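Fonimora Working Practice for Hand-Held Gripper Recording and Shared Robot Benches
Progress report to the Tarmont Fund, second reporting period
Prepared by Arturo Benedetti, project lead, Fostport site

1. Where we are

The grant pays for a written set of working rules for people who collect handling recordings and for people who run robot arms on the same benches. At the end of the first period we had a rough draft and a list of open questions. We now have a draft that the Fostport site works from every day, and the second site, Rewi, started using it in March.

The draft has 50 rules. The first version was longer. We merged rules that said the same thing in different places and dropped several that had been copied from factory guidance and had no bearing on a tabletop setup. What remains is split into bench preparation, tool checks, recording, object handling, shared use with powered arms, and records.

2. Recording sessions

The recording rules got the most attention this period. An operator now states the task in one sentence before starting, for example "put the packet in the tub," and the sentence goes in the log word for word. If the operator does something else, the recording is kept and the sentence is corrected. Under the old habit those takes were thrown away, and we were losing material that was perfectly good under a different label.

Each recording begins with the fingers open and clear of every object. It ends when the object has been let go and has stopped moving. Both points caused argument. Operators who work fast tend to stop as soon as they open the fingers, which leaves out the part where a light object slides or tips over. The rule now asks for a short pause at the end. We left the length of the pause to the site, provided the site writes it down and sticks to it.

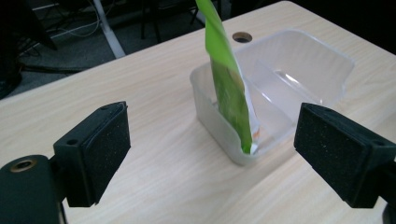

Flexible packaging needed its own section. Bags and wrappers bend and twist on the way down, and operators disagreed about what counts as a finished placement. Our wording is that the item is placed when it rests in or on the target without support from the tool. If part of it hangs over the rim, the take is marked as partial. Rewi asked for a stricter reading and may use one, as long as its logs say so.

We also wrote down what may stay on the bench. Ordinary surroundings are allowed, including chairs, furniture legs and cables on the floor behind the bench, provided nothing crosses the place where the operator stands. Earlier drafts called for a bare background. That rule took a lot of time to follow and the people using the recordings had never asked for it.

3. Tool checks

Finger pads are checked at the start of each shift. The operator presses each pad along its edges, looks for lifting or tearing, and closes the fingers once to see that they meet evenly. Screws on the fingers are checked by hand. A tool that fails any of these is tagged and put on the repair shelf, and the shift lead signs it back in.

During the period we logged 367 start-of-shift checks at Fostport. In 13 of them the tool was pulled. Most were worn pads, and the rest were loose screws. We do not have comparable numbers from before the rule, so I can't say whether tools are in better shape than they were. I can say that the shift leads now know which tools are out and why, and that spare pads are ordered before the drawer is empty.

4. Shared benches

A bench with a powered arm may not be used for hand-held recording until the arm is stopped and the stop has been confirmed at the bench by the person who will be working there. A message from a colleague does not count. The arm's status card is turned to the red side and stays that way until the operator has cleared the bench.

There were 2 reports under this section. In the first, an operator began setting out objects before turning the card. In the second, the card was red but the arm had only been paused in software. No one was hurt and the arm did not move in either case. After the second report we changed the wording from "paused" to "stopped and isolated" throughout – a small edit, but it meant reprinting the bench cards and going over them with everyone on both shifts.

5. Problems and delays

Training has run behind schedule. We planned one session per operator and needed a follow-up for most of them, mainly on the records section. The log form had too many fields and people filled in the last ones from memory at the end of the day. A shorter form is in use at Fostport now. Rewi is still on the old one until its stock of printed sheets runs out.

The review by an outside safety adviser has not taken place. The adviser we had lined up withdrew, and we are in talks with a replacement. This moves the final text back, though it does not affect the budget.

6. Spending

Spending is in line with the plan except for printing, which is over because of the bench cards, and travel, which is under. We ask to move the unspent travel money to printing and training. The detailed table has been sent separately.

7. Next period

- Complete the outside review and answer its comments in writing.
- Move Rewi to the short log form.
- Settle the rule on two operators working at one bench, which is still open.
- Add a section on liquids and open containers, at Rewi's request.
- Send the Fund a clean copy of the full text, with a list of changes from the first draft.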